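Herus把旧染坊租下来了,秋天开门卖布、教缝纫

新闻稿 即时发布
2026年6月6日

各位编辑、各位老主顾、各位在我们邮件列表里躺了好几年没退订的朋友:

我是Glenys Grimshaw,Herus布店的店主。按说新闻稿该请人来写,用第三人称,开头先来一句“业内领先”。我试着写了两稿,读起来像在卖保险,干脆还是我自己来说吧。

消息是这样的:Herus已经签下Grorkby河边那座旧染坊的底层,租期够长,长到我签字的时候手有点抖。新店面积248平方米,今年秋天开门。现在巷子里的老店会一直营业到搬家前一天,大家手上的礼券、存在我们这儿改了一半的裤子、订了还没到的里布,统统照旧有效,不用特地跑来问我(当然想来喝茶的随时欢迎)。

先讲讲为什么要搬。老店刚开的时候只卖拉链和纽扣,后来有客人问有没有棉布,我就进了几卷;再后来有人问亚麻,问羊毛,问做雨衣的蜡布,我这个人又不太会说没有。到今年一月盘点,架上的布一共有935卷,楼梯上是布,洗手间门后也是布,有位客人想看一块墨绿色的灯芯绒,我们得先把另外一整排搬到街上才抽得出来。那天还下雨。抽出来以后她说颜色偏黄了一点,我们又一卷一卷搬回去。当天晚上我就开始看房子了。

染坊这个地方,Grorkby上了年纪的人都知道。以前整条河边晾的都是布,我母亲说小时候看河水的颜色就知道染坊今天在做什么单子。后来染坊停了,楼上改成了几间画室,底层做过仓库,也空过很长一段时间。房东是本地人,听说又要有布回来,租约谈得很爽快,只提了一个条件:门口那块旧招牌不许拆。我哪里舍得拆!招牌会请人清洗、补漆,挂回原处,Herus的名字写在下面,字小一号。

新店分成前后两部分。前面卖布,按用途摆,不按颜色摆。这件事我们店里吵了很久,按颜色摆当然漂亮,拍照也好看,可是要做衬衫的人真正想知道的是哪些布能做衬衫。所以进门先是衬衫和裙子料,往里走是外套和大衣,靠窗光线最好的一段留给丝绸和印花,家居布和窗帘布放在最里面,那边的裁台也最长,铺得开一整幅窗帘。零头布还是按斤卖,还是放在大筐里,还是欢迎大家蹲在那里翻一下午。

后面是教室,这是我最兴奋的部分。以前我们的缝纫课借过图书馆的活动室,借过一家面包店打烊后的桌子(做出来的东西都带着肉桂味),每次上课都要用小推车把机器推过去,再推回来。现在总算可以把机器固定下来了。教室里的缝纫机由Mushi提供,锁边机也是他们的,保养合同一起签好了,机器坏了会有人上门来修,我不用再拿着螺丝刀对着说明书叹气。

课程这样安排:

初学班,从穿线开始,第一件作品是围裙,做完可以直接穿着回家做饭。
裤子班,专治裆部不合身。这个班的候补名单一向最长,所以秋天起加开一个晚间班。
改衣班,带自己的旧衣服来,老师看着衣服讲。
窗帘与软包班,新开的,教量窗、算褶、包椅垫、给扶手椅换面。
青少年班,放在学校假期,须由家长报名。

初学班每期739元,含布料和全部辅料,机器随便用。其余各班的费用会在报名开放时贴在店里和网站上。老学员报第二个班有优惠,规矩和以前一样,把上一期的作品带来给我看看就行,歪的也算。

说到窗帘与软包班,要多讲几句,这门课来得有点曲折。老客人们一直在问家里的沙发和椅子怎么办,骨架好好的,面子磨得发亮,送出去重做又贵得吓人。我自己不会做软包,只会在旁边递钉子,所以一直不敢开课。后来经同行介绍认识了Sastano软包工坊,他们就在隔壁镇上,做了很多年餐厅卡座和老家具翻新。我厚着脸皮去他们那里当了几个星期的学徒,手上扎了不少洞,也终于弄明白了为什么我自己包的凳子总是一边高一边低。Sastano答应派师傅来带课,每期三次,学员带自己的椅垫或者一张不太大的椅子来,从拆旧面、留纸样开始。

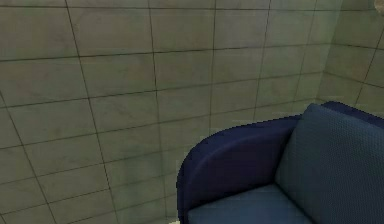

选面料是软包课第一次课的重头戏。大家往往先看颜色,师傅会让你们先看耐磨、看织法,再看家里有没有猫。深色显毛,浅色显茶渍,这个世界上没有完美的椅子布,只有你愿意忍受哪一种毛病。我们会准备一整册可以借回家的布样,放在自家客厅里,早上看一眼,晚上开了灯再看一眼,跟墙、跟地板都比一比,想好了再来裁。布样借期一周,押金很少,弄丢了请老实告诉我。深蓝和灰绿这两个色系问的人最多,开门时会多备一些,绒面和平织都有。

装修已经开工了。地面保留原来的水泥,只做打磨;窗户要换,旧窗框能修的都修;暖气是一定要有的,在冷屋子里拿剪刀是受罪。门口会做一段缓坡,推婴儿车的、坐轮椅的、拖着缝纫机来上课的,都能顺顺当当进来。后门通河边的小院子,天气好的时候可以在外面手缝,我已经看中几张长凳了,预算还没批,批预算的人也是我,所以还有希望。

店员还是原来那几张熟面孔,另外要再招3位:两位店面,一位负责网上订单和剪样寄送。会不会做衣服不要紧,耐心要紧,能站着听一位客人讲完她女儿婚礼的全部安排更要紧。想来的朋友请写封信,手写的、打字的都行,告诉我你最近做了什么东西,蛋糕也算。信交到老店柜台就可以。

搬家期间网上商店会暂停几天,具体日子提前在首页公布。已经付款的订单会在暂停之前寄完。老店的货架、几张裁台和一个很重的铁皮柜我们不带走,搬家前会便宜转让,自提,请带上力气大的朋友,那个柜子真的很重。

还有人问,老店的地方以后做什么。租约到期后就交还房东了,我听到的说法有好几种,有说修鞋的,有说卖面的,我个人投面条一票。

开门那天会有一个小小的开放日,有茶,有点心,有零头布,裁台上可以免费帮大家剪样。日期定下来以后会发在邮件里,也会贴在两边的门上。我们正在收集旧染坊的老照片和当年染出来的布,想在教室墙上做一个小展览。家里有的话,哪怕只是一块手帕,请借给我们扫描或者拍照,原件一定归还。当年在染坊干过活的师傅们,更想请你们来坐坐,讲讲那时候的事,我来准备点心。

媒体朋友要采访、要看场地,请直接到Herus老店找我,或者在营业时间打店里的电话,接电话的多半就是我,背景里有剪布的声音请别介意。工地现在还要戴安全帽,我这里有多的,请穿平底鞋来。

联系人:Glenys Grimshaw,Herus布店店主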